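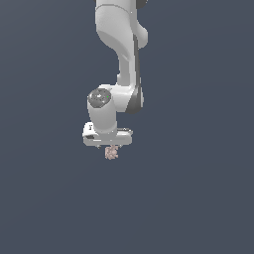
A simulated arm holds a small, lumpy object between its two fingers. Irregular shapes remain among the harder items in household handling.

The Long Wait for a Machine That Clears the Table

The commercial laundry operated by Fostau on the edge of Wodusham begins its first shift at 5 a.m. Sheets move from washer to dryer to press with very little human help, as they have for many years. At the end of the line, however, stands a sorting table, and at the sorting table stand people. They pull socks out of pillowcases, turn sleeves the right way and set aside whatever guests have left in their pockets. The company has looked at automating the table twice and has declined both times.

"The press knows what a sheet is," says Lovisa Kristiansen, who manages the plant. "The table gets everything else."

Her remark describes the present state of the field fairly well. Machines have long performed chores that can be reduced to one motion on one kind of item. The work that remains, in homes as well as on shop floors, consists largely of small and varied tasks: picking up a crumpled napkin, emptying a drawer, putting away groceries of which no two are the same shape. A person does such things while thinking about something else. For a robot, each one is a separate problem in seeing, reaching and holding.

The research group at Brornis has spent most of its effort on the last of these. Its program, known as Vidmar, concentrates on what engineers call the grasp, the moment at which fingers close on an object and take its weight. Much of the work is done in simulation, where an attempt costs little and a dropped item breaks nothing. Panagiotis Babić, who leads the program, considers this the only practical way to gather enough attempts, although he is careful about what the results mean.

"A simulated grasp tells us that our idea is not foolish," he says. "It does not tell us that the kitchen will agree."

The difficulty begins with shape. A box offers flat sides to a two-fingered gripper, and a can offers a curve that hardly varies. A lumpy object offers neither. The fingers may meet a ridge on one side and a hollow on the other, and a grip that appears firm may turn as soon as the arm moves. Softness adds a second complication, as the object changes form while it is being held. Simulators have improved in this respect, but Babić's colleagues still regard soft contact as the weakest part of their models.
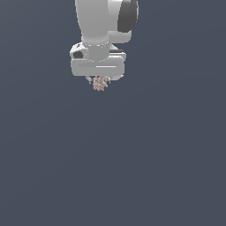 The wide gripper body and short fingers seen from slightly above, with the object reaching slightly below the fingertips.

Vidmar's test set of household items now includes 14 objects that the team classes as irregular. In the most recent round of physical trials, held in March, the laboratory arm picked up and held these items in nearly 70 percent of attempts. The figure was regarded internally as a good one. Selma Delić, who plans the trials, notes that it would be a poor one for anybody clearing a dinner table.

Speed is a further concern. Kristiansen's staff handle a pocketful of odds and ends without pausing, and any machine placed beside them would have to keep pace or be given a station of its own. Petro Zinchenko, who advises small manufacturers on equipment purchases, reports that his clients ask about this before they ask about price. He generally recommends that they begin with a single repeated task – loading a tray, for instance – and leave the mixed bins to their employees for the time being.

Homes present the harder case. A factory can fix its lighting and mark its floors. A household moves its chairs, buys different cups and leaves things where they fall. Selma Pavlović, who studies domestic work and has interviewed families on the subject, found that few of them wanted a machine to cook. Most wished for something that would pick up after everyone else had gone to bed, and they did not much mind if it was slow.

Babić finds that last point encouraging. His group intends to begin longer trials later in the year, with the arm working through a cluttered shelf overnight and the results reviewed by staff in the morning. At Fostau, the sorting table is due to be replaced with a wider one.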